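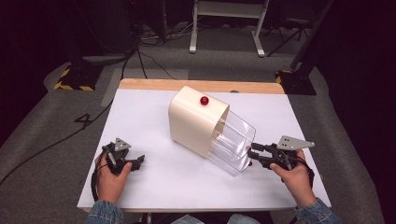

Station 4: hand-held gripper pair, setup and upkeep

Maintainer: Horațiu Oprea
Last revised: 2019-04-01
Applies to: the Purkel gripper pair, left and right, as used for the Vevau tabletop recordings

This file covers how the station is laid out, what gets checked before a session, and how to change worn fingers. It does not cover the export format. For that, read the notes in the Lisen folder.

What is at the station

- One table with a white board on top
- Two black hand-held grippers, one per hand, each with a gray metal mounting plate on top
- The dispenser set: cream-colored container, clear bin, red ball
- A floor number in black tape. If it starts to peel, replace it with the same number in the same spot, as the session log refers to it.

Contents of the release

The set holds 2,197 recorded episodes from this station. Of those, 592 use the dispenser set and the rest use other small household items. Every episode has one video stream per gripper and one from the head camera. Eight episodes have a gap in the left gripper stream and are marked "partial" in the index. They were kept because the other two streams are complete.

Before each session

1. Wipe the board with a dry cloth. Dust shows up clearly against white in the gripper views.
2. Put the left cable over the left side of the board and leave enough slack for the operator to reach the far edge. A tight cable pulls the wrist down and you can see it in the tracking.
3. Check that the mounting plates do not rock. Tighten the screws by hand, then a quarter turn with the driver. Do not use the power driver on them.
4. Open and close each gripper slowly, all the way, five times. The motion should feel the same in both hands.
5. Record a short test clip with the fingers open over bare board, then play it back at full size.

Looking at the test clip

Both fingertips should be in view, one on each side, with open board between them. They should sit at close to the same height. If one is clearly higher, the camera mount has shifted or a finger is not seated. Reseat the finger first -- that is the usual cause and takes a minute.
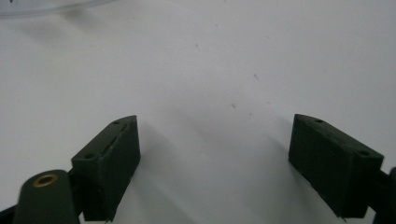
Small scuffs and light nicks along the lower edges of the fingertips are normal wear and need no action. Look at the inner faces instead. Change the finger if an inner face has a dent you can feel with a fingernail, or if the long seam on top has started to open. The two small holes in the top face should be clear of grit. Blow them out with the hand bulb.

The brass-colored ring in the linkage arm should sit flush. If it has crept out, stop using that gripper and put it on the repair shelf with a note. Do not press the ring back in with pliers. Two arms cracked that way in September.

Changing a finger

1. Unplug the gripper.
2. Lay it on its side on a towel and take out the two finger screws.
3. Slide the old finger off and the new one on. Left and right fingers are mirrored and will not fit the wrong way around.
4. Put the screws back in loosely, close the gripper so the inner faces meet, then tighten.
5. Plug in and repeat the test clip.
6. Write the change in the station log with the gripper side and the episode number it starts from.

Spare fingers come from Grecu in bags of 45. Reorder when the last bag is opened.

Known problems

- The right gripper drifts open a little if it is left lying on its side overnight. Store both upright.
- The clear bin is hard to see in the gripper views at some angles. Labels for bin contact were made from the head camera and may be off by a few frames.
- Episodes recorded before the current finger shape was adopted are tagged "old_tips" in the index. Leave them out if you train on fingertip position.

Report mistakes in this file to Horațiu, with the episode number if there is one.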